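Questions People Ask Me About Sorting Parts by Hand

I'm Perla, and I run the little parts bench at Finddale (we take in returned kits, sort what's in them and send the good pieces back out). I get the same questions over and over, so I finally wrote the answers down. Last updated November 28, 2022.

Why bins and not trays?

Oh, I loved trays! I used trays for years. Then I tipped one over with 117 spacers in it and spent my whole lunch on the floor. A bin with proper sides forgives you a lot more, and you can shove it up against the next one without anything hopping the gap.

Does the color of the bin matter?

More than I expected. Most of what I handle is black or gray, and in a gray bin a gray block just disappears on you. Blue works great for both. Marek Sokol swears by yellow, but I find it tiring by the end of a shift, and he can have his yellow ones at his own bench.

How many kinds of parts go in one bin?

One kind if you have the room. If you don't, put things together that look nothing alike. A cylinder and a cross-shaped piece can share and you'll never grab the wrong one. Two cylinders a hair apart in size? Please don't, I've done it, I still think about it.

Do I need a conveyor?

For a small batch, no, a table is fine. I held off until we were getting 900 pieces in a delivery and my shoulders were complaining. If you do get one, go for a plain smooth belt in a dark color. Textured belts collect dust like you wouldn't believe, and small flat parts are a pain to pick up off them.

Where should the bins go?

Two along the front, as close to the belt as they'll sit, and one at the end to catch whatever gets past you. Estrella Galindo had hers behind her for a while and was turning around all day long (her back was not happy about it). I keep the rims a little lower than the belt so I can slide a piece straight over.

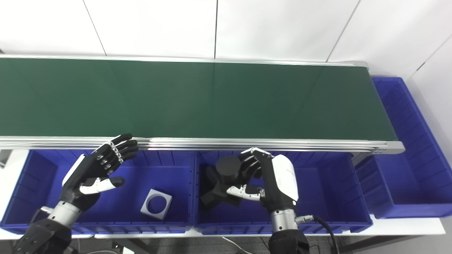

How do you clean the belt?

Damp cloth, drop of dish soap, belt switched off and unplugged. I do it at the end of the day and wipe the metal rail while I'm there. Skip the spray cleaners, they leave a film and then everything skates.

What about the bins themselves?

If yours have ribbed sides, crumbs and grit get down in the grooves. An old toothbrush is the only thing I've found that gets in there. I scrub mine every June, and in between I just knock them out over the trash.

Can I send you my leftover parts?

Sure, if they're from a Rodard or Jodlow kit! Bag them by type and put a note in with your name. Isauro Arellano opens the packages and he'll email you once yours is on the bench.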